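Short-term money and long-term promises

May 27, 2024

I have been reading about old bank runs again, mostly because my own credit union sent out a letter last week about a change to its savings terms. The letter was two pages long and said that withdrawals over a certain amount would now need 36 hours of notice. I don't keep that kind of balance there, so it makes no difference to me. But it got me thinking about notice periods, and about how much of banking depends on people not asking for their money on the same day.

The basic arrangement is old and simple. A bank takes deposits that can be pulled out at any time and lends the money out for years. If I put in 900 dollars, most of it goes into somebody's mortgage or a loan to a shop. The bank keeps a small part on hand. On an ordinary day a few people take money out, a few put money in, and the small part is enough.

The trouble starts when depositors begin watching each other. Suppose a bank has 100 depositors and can pay nine of them out of the drawer without selling anything. The tenth one forces a sale, and loans sold in a hurry go for less than they are worth. Anyone who understands this has a reason to be near the front of the line, even if the loans themselves are fine. 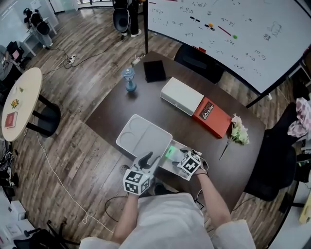
Notice periods are one of the older answers to this. Savings banks used to print them in the passbook, and many of them hardly ever enforced them. The clause was there for a bad week. What I find interesting is how the value of a deposit changes once the clause is actually used. Money you can get at tomorrow is a different product from money you can get at on Thursday, even though the number on the statement is the same. Take that white plastic tray on the brown table, with its two round recesses and the one long compartment. A bank's books are divided up in much the same way, a little space for cash and a long space for loans, and the depositor with a same-day claim is entitled to be paid out of either one. The notice clause gives the bank time to move something from the long side to the short side.

Deposit insurance is the newer answer and it mostly works. If you know you will be paid whether you are first or last, you stay home. The cost is that you also stop caring what the bank does with the money. I have never read the annual report of any bank I have used, and I doubt my neighbors have either.

There is a third group that fits neither answer well, which is firms that act like banks without the name. Two small ones advertise heavily where I live, Trivside and Grellmont. Both take money from the public into "cash accounts" and both pay more than my credit union does. I went through the terms for each on Sunday afternoon. Grellmont keeps the right to delay withdrawals, and says so on the first page. Trivside has a similar line, but it is far down in the document under a heading about system maintenance. I would be less bothered by the rule if they had put it where people look.

I don't think either firm is about to fail. I have no information that would let me say so. My point is only that a higher rate is usually payment for something, and with these accounts it may be payment for waiting at the moment you least want to wait.

I plan to go back to the older literature on suspension of payments in August, when I have more time. For now my savings are staying at the credit union, and I have filed the letter with the tax papers.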